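Small Drawers, Big Mess: the Mini Cabinet Page

Hi and welcome back! If you've been here before you know I have a thing for tiny storage. Cookie tins, pill boxes, matchbox drawers, I can't walk past any of it. My friend Parveen Saha says I own more containers than things to put in them (she's right, and she still gave me another one in June, so who's the real problem?).

This page is all about little cabinets with colored drawers, the kind that sit on a desk or a craft table and hold the stuff that otherwise rolls under the couch. I love a white body with bright drawers. Orange over yellow is my favorite pairing right now, it's so cheerful, and with plain metal knobs it doesn't look like it belongs only in a kid's room. The round ones are the hardest to find. They take up a silly amount of space for what they hold, and you can't push them neatly into a corner, but oh they're cute!
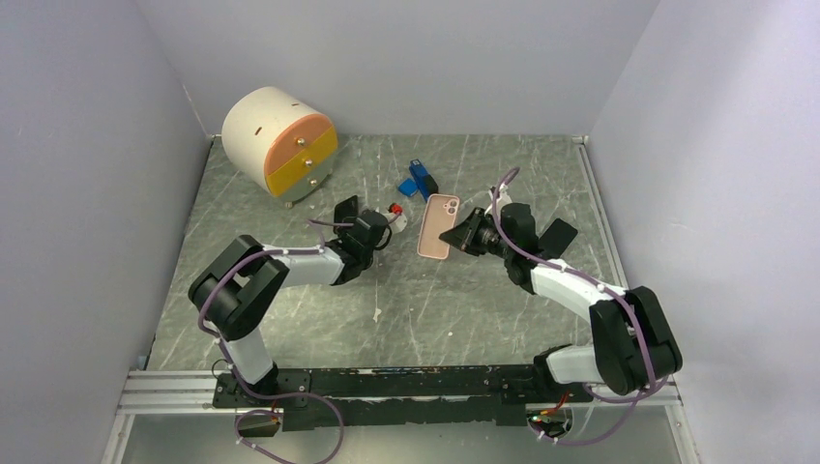

I'm also picky about how drawers open. A knob beats a cutout every time for me, especially if your hands are full of glue or glitter. If a knob works loose, a drop of clear nail polish on the screw has always held it for me. And please line the bottom with felt, or every bead you own will rattle when somebody bumps the table. I buy felt in 9 inch squares and trace the drawer straight onto it with chalk.

What goes in them? At my place the top drawer is for caps and lids, because I save every single one and then can't match them to their bottles. Bottles the size of my thumb go lying down in the next one. I tried standing them up once and they fell over like bowling pins. Buttons used to live there too, until I sorted out 505 of them over one very long evening and had to admit they needed a jar.

Sunil Dissanayake wrote to ask if I paint mine. Sometimes! Two thin coats on the drawer fronts, knobs off first, and leave the drawers out overnight or they'll stick. I learned that with a green one that still needs a butter knife to get open.

If you have a round one at home I'd love to hear where you keep it, and what's in the bottom drawer. Mine is rubber bands.

Page last updated September 10, 2020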